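**Laundry talk, Sawatzky branch library, Thursday, January 11, 2024**
Speaker notes, Benjie Gatchalian. Print at large size. Water on the left side of the lectern this time.

**Open (keep it loose, 4 minutes)**

Hello, say who I am, say thank you for coming out in January. Ask for hands: who has clean laundry at home right now that isn't put away? Wait for it. Put my own hand up.

Then straight in. Tonight is about the bed as a folding table. I love this subject! People buy folding boards and fancy hampers, and they've already got a big, flat, soft surface at just the right height for most of us. (If you're tall, kneel on a cushion. Your back will thank you.)

**Part one: make the bed first**

- Pull the duvet flat before any clothes come near it. Smooth it with your forearm, big sweeps from the middle out.
- Pillows off. Put them on a chair, not the floor, you'll only have to bend for them later.
- Tip the clean clothes out at the foot end and fold at the head end. Things travel one way.

Tell the Polmont story here. When I lived on Polmont Street I folded on an unmade bed for years and kept losing socks down in the sheets. I found one in September that I'd given up on the winter before. Pause for the laugh, if there is one.

**Part two: white on white**

My favorite bit, so don't rush it.

White clothes on white bedding are hard to read. You can't tell where the hem stops and the duvet starts, and a thin fabric makes it worse. So you look for an edge. A band of trim, a seam, a care label, anything with some color to it. With a black-trimmed white top, the trim is your map. Find one end of it, follow it with your fingers until it stops twisting, and the whole garment opens up in front of you. 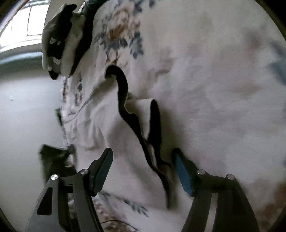
Once you've got the edge, the order goes:

1. Pinch the trim at two points, as far apart as you can comfortably reach.
2. Lift, give it one soft shake, and lay it down again.
3. Run a flat hand along the trim so it lies straight.
4. Fold edge to edge, matching dark line to dark line.

Do it live with the top from my bag. Do it slowly. Last time at the Tivon center I went at my home speed and the back row missed the whole thing. Hold it up high at step two.

Somebody will ask about ironing. My answer: a thin top that's smoothed by hand while it's still a little warm from the dryer often doesn't need it. If it's been sitting in a heap since the weekend, you may want the iron, and that's fine too.

Also mention: fold trim to the inside if the drawer is a tight one. It catches less on the other clothes. Took me far too long to work that out, and I was so pleased with myself when I did.

**Part three: the soft, shapeless things**

Blankets, throws, wraps, all those lovely floppy pieces that don't have sleeves or a collar to tell you which way is up. People get nervous of them and just ball them up. Please don't! They're the easiest things in the basket once you stop looking for a top and a bottom.

- Find any corner. Doesn't matter which.
- Walk your hands along one side to the next corner.
- Hold both, let it hang, and see which way it wants to go.
- Halves, then halves again, then roll or fold to suit the shelf.

For plain cloths, a patterned blanket underneath is a real help. A pale, plain piece stands out on big printed flowers far better than it does on a white duvet. I keep a flowery throw folded on a chair for this, and it goes over the bed on folding day. (Show mine. It's the old Clarolum one, with the mended corner. Pass it down the front row if they seem keen.)

A big plush blanket is heavy and it holds air, so press it flat between folds. Lean on it with both forearms and hear it sigh. I could do that all day.

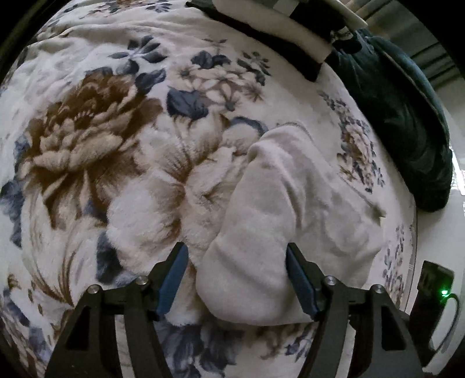 **How often should a plush blanket be washed if it lives on top of the bed?**

Every few weeks suits most homes, and sooner if a pet sleeps on it or somebody's been eating toast up there. Check the care label first, use a cool gentle wash, and leave out the fabric softener, which flattens the pile.

(That one comes up every single time, so I've put it in the notes. Read it out even if it isn't asked.)

**Part four: putting away**

Short section, they'll be getting tired.

Stack on the bed by drawer, not by kind of clothing. If T-shirts and pajamas share a drawer, they share a pile. Then you carry each pile once. At my place the last pile is always the blankets, because they go on the high shelf and I need the step stool for that, and I only want to get the stool out one time.

Leave fold lines facing you on the shelf, so you can pull one blanket without the tower coming down. Demonstrate with three from the bag. Knock the tower over on purpose the wrong way first, that always wakes the room up.

**Try it together (rest of the hour)**

Everyone takes a cloth from the box and a spot at one of the covered tables. Partner up for the big blankets. Walk around, look at hands more than at results. Left-handed folders: mirror me, or come and stand facing me.

Things to say as I go around:

- "Find your edge first."
- "Lay it down and start again, it's only a towel."
- "Oh, that's a good corner!"

**Before they leave**

Handout is on the table by the door, pale green paper. Collect my cloths and count them back into the box, I came home two short last time. The next talk is stain removal, same room. Sign-up sheet is next to the handouts, and please would somebody give me back the pen.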